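Drerkdale to swap paper cups for returnable ones at town events

Drerkdale will stop handing out paper cups at town-run events starting in December, under a plan the town council approved by a vote of five to two. Drinks at the winter market, the tree lighting and the library's evening talks will be served in hard plastic cups that people pay a deposit on and bring back.
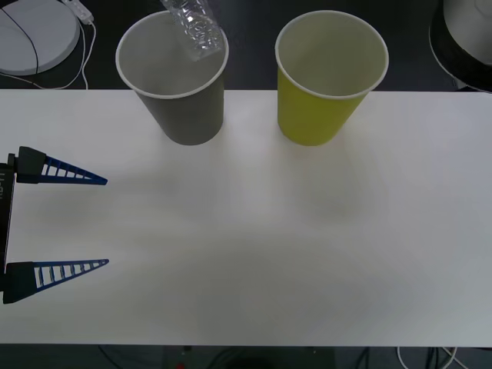 3 min read

The deposit is $2 a cup. People get it back when they return the cup to any drinks stand at the same event, or later at the front desk of the public library on Olard Street. Cups can't be returned at private coffee shops, at least for the first season.

The town has ordered 3,000 cups from Flesow, a supplier based in Pickering that also handles washing. Used cups will be picked up after each event, washed at the Pickering plant and brought back within two days. The contract runs for one year, with an option to renew for a second.

Kedir Hailu, who manages the town's events office, said the change started with complaints about trash cans overflowing at the summer concerts.

"We were emptying the same cans three times in an evening, and most of what came out was cups," Hailu said. "They take up a lot of room for what they weigh."

Most paper cups have a thin plastic lining that keeps the drink from soaking through. Drerkdale's recycling contractor does not take lined cups, so they go to the landfill with other trash. The town looked at compostable cups two years ago but dropped the idea after learning that the closest site that would accept them was a 40-mile drive away.

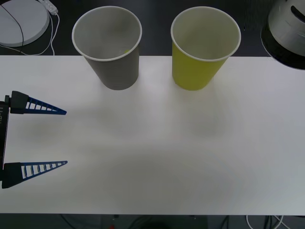 Photo: Drerkdale Courier

A trial at the September harvest supper gave the council some numbers to work with. The events office handed out 512 returnable cups that night, and all but 31 came back by closing. Nine more were dropped off at the library over the following week. The deposits on the missing cups covered the cost of replacing them, according to the office's report.

The two council members who voted no said they supported cutting trash but were worried about lines. At the supper, people waited up to ten minutes to get their deposits back after the music ended. The events office plans to open a separate return table at the winter market and to let people hand in cups for a whole family at once.

Not everyone who sells drinks at the market is happy with the plan. Trinh Mai, who has run a tea and soup stand there for six years, said the new cups are bigger than the ones she uses now, and she will have to change her prices.

"I pour eight ounces. These are twelve," Mai said. "If I fill it to the same place, people think I'm being cheap. So I either charge more or give away tea."

Mai said she also has some 300 paper cups left from last season and was told she can't use them at the market. The office has offered to buy unopened sleeves from stand owners at cost and pass them on to the senior center, where the new rule does not apply. Opened sleeves are not part of the offer.

Hailu said Flesow can supply a smaller cup, but not in time for this winter. The council will look at that again in the spring.

The rule covers only events run by the town. School games, church suppers and private parties in the park pavilion can go on using whatever cups they like. Groups that want to borrow returnable cups can ask the events office, which will lend them without charge if they are brought back rinsed. Lost cups will be billed at the deposit rate.

People can also bring their own mugs to town events. Stands may turn away a mug that is dirty or cracked, and the price of the drink stays the same.

The winter market opens at 4 p.m. on its first day in the lot behind town hall. Stand owners must pick up their cups from the side entrance before 2 p.m. and sign for the number they take. The events office will answer questions from stand owners by phone or at its counter on the first floor.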